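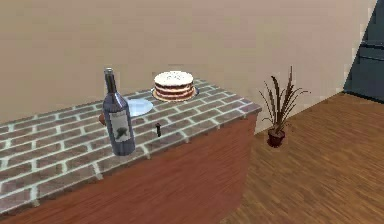 Prerkenent, simulated homes for navigation and object search
Review by Loredana Piras, 13 February 2022

I used Prerkenent since July for one question: does an agent find an object faster if it first learns which things usually stand together? The method comes from Agata Rinaldi, and I wanted to repeat her result in rooms that she did not build.

Installation was easy and took me 25 minutes. The kitchens are the best part. Things on a counter cover each other, a bottle in front of a plate for instance, and this is what a search method must learn to handle. I ran 300 episodes with the learned map and 300 without it. With the map the agent needed 30 percent fewer steps to reach the target. Agata's paper reports a bigger gain, but her rooms were smaller.

The weak side is everything between the kitchens. Walls are very plain and the wood of the floor becomes soft when the camera is near.

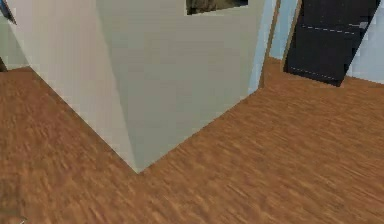
My agent lost its position most often at such corners, where one smooth face meets another and there is little texture to hold on to. Cosimo Gatti suggested to add depth input, and it helped - but then the comparison with the first runs is not clean, so I kept it out of the table.

The documentation is short and the page about doors is still missing. I wrote to the support and received a polite answer after one week.

I give four stars of five. For long training, more than 3,000 episodes, save often, it crashed on me twice.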